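Harasym on the new album, the day jobs and singing in Punstead again

Harasym have been away for four years. The two of them, a singer and a guitarist who met at college in Punstead, put out their first album on their own, toured it in a borrowed van and then went quiet. Their second, Killari, is out in February. We met on a Tuesday in the room behind the guitarist's kitchen, where most of it was recorded.

The singer made tea and the guitarist answered the first question, which was where they had been.

"Working," he said. "I fit kitchens. She was teaching. We never split up, people just assumed it. We didn't have anything to put out so we didn't say anything."

She agreed with that, mostly. "I think we should have said something. We got messages from people asking if we were all right. But you leave it a few months and then it feels odd to write a post saying hello, we still exist."

The first album did better than they had expected. Two of its songs were picked up by radio and they were asked to support bigger acts, which they did for most of a summer. She found it hard. "I'd never sung every night before. I didn't know how to look after my voice. I was drinking cold water and talking over the noise in bars afterwards, and by August I couldn't get the top notes on anything. I thought that was it. I went to see a voice specialist and she told me to stop for a bit and then learn to do it properly."

So she took lessons, at an age when she had assumed lessons were behind her. She still has one every fortnight. She sings lower now on most of the record and says she prefers it. The guitarist says he had to change the key of nearly everything he had written.

"I'd written it all for the old voice," he said. "Some of the songs didn't survive. You drop a tune by that much and the guitar part goes to mud. So I started again with different tunings, and that's when the album started to sound like something."

The oldest song on Killari is Soria, which they used to play as an encore before it had proper words. It is named after the Spanish city, where neither of them had been at the time. "I liked the sound of it," she said. "It was a place holder. I was going to put in a real word later. Then we'd been singing it for so long that I couldn't hear anything else there."

They have since visited. He said it was colder than he had packed for. She wrote the last verse in a café by the bus station and it went on the record as she wrote it, apart from one line he asked her to take out and she won't repeat.

The title track came last. She had the word written in a notebook and had been told that it meant moonlight. It has no chorus. The label they had been talking to wanted one, and there was some back and forth about it.

"They were nice about it," he said. "They sent us notes. They said could the bit in the middle come round again at the end. We tried it and it sounded like a different song, a worse one. So we said no, and then they went a bit slow on the emails."

In the end they put the record out themselves again. I asked if that had been a money decision.

"It costs us money, if that's what you mean," he said. "But we know what it costs. I can tell you what the pressing was and what the sleeves were. When we were doing the support tour I had no idea what anything cost, and at the end of it there was a bill."

She does the post. Orders for the vinyl opened before Christmas and she has been packing them in the evenings on the living room floor. By the morning we met she had sent out 521. She keeps the number on a piece of paper on the fridge and changes it each time she gets back from the post office. "The woman there asked me what I was selling. I said records, and she asked if I had any Motown."

Recording at home had its problems. The room is small and the boiler is on the other side of the wall, so they turned the heating off for takes and sat in coats. A neighbour's dog is on one of the quiet songs. They noticed it after the mix was finished and left it in. There are no drums on the record apart from a suitcase, hit with the flat of the hand, and the strings were played by a former student of hers who came over on a Saturday and did all the parts before lunch.

"She was better than us," he said. "I'd written it out by hand and she was correcting it as she went along. She'd say, do you mean this, and I'd say yes, I do mean that."

Do they argue? They looked at each other. "About tempo," she said. "He always wants it slower. I run out of breath if it's slower. He's sitting down, he doesn't need any." He said that was fair. They do not write in the same room. He sends her a guitar part on his phone and she sings over it in the car, parked, usually outside the supermarket. If there is nothing after a week he takes it that she didn't like it and starts another.

They will play a short run of dates in the spring, starting in Punstead, at the hall where they first played together as students. The promoter asked for a full band and they talked about it, then decided to go as they are. He will bring the suitcase. She has asked for a night off after every show, which makes the tour longer and dearer, and she says she isn't going to do it any other way now.

She has gone back to teaching three days a week and means to keep it up. "The children don't care. One of them found us online and said, miss, you've got a song with a dog in it. That was the whole review."

There are new songs already, though neither would say how many. He played the start of one while she cleared the cups, stopped, and said it was still too fast. She said from the kitchen that it was fine.

Killari is out in February. Punstead tickets are on sale from the hall's box office, which opens at noon.
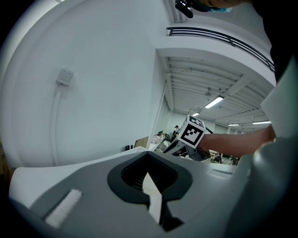
An arm stretched out from the right.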